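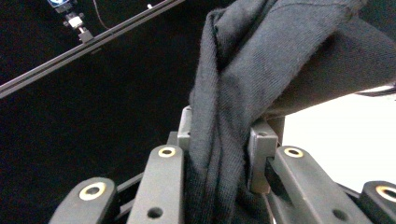
One of our survey people, from Zelstead, told me that she never washes dark things with anything else, and she wasn't alone. Plenty of replies went that way.

Search this site
Home Articles Issues About
3 min read

3. What people told us about fading

I mailed 100 households in June and asked how they wash dark clothes. Cold water won easily – which I kind of expected, being a cold-water person myself!
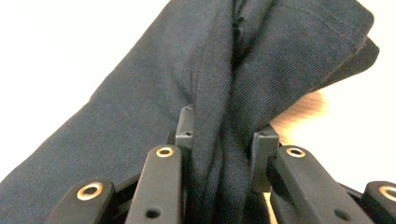
Figure 1. Dark twill fabric, with topstitching near the folded edge.

Knits got more complaints than twill, but I didn't ask how old anything was (my mistake). Only 12 households turned clothes inside out before washing.
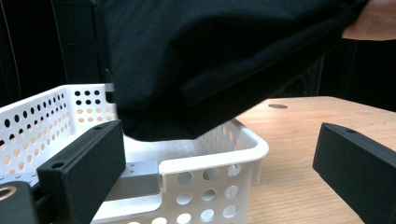 I'd want to ask those 12 about drying too – the Davetti form skipped it completely.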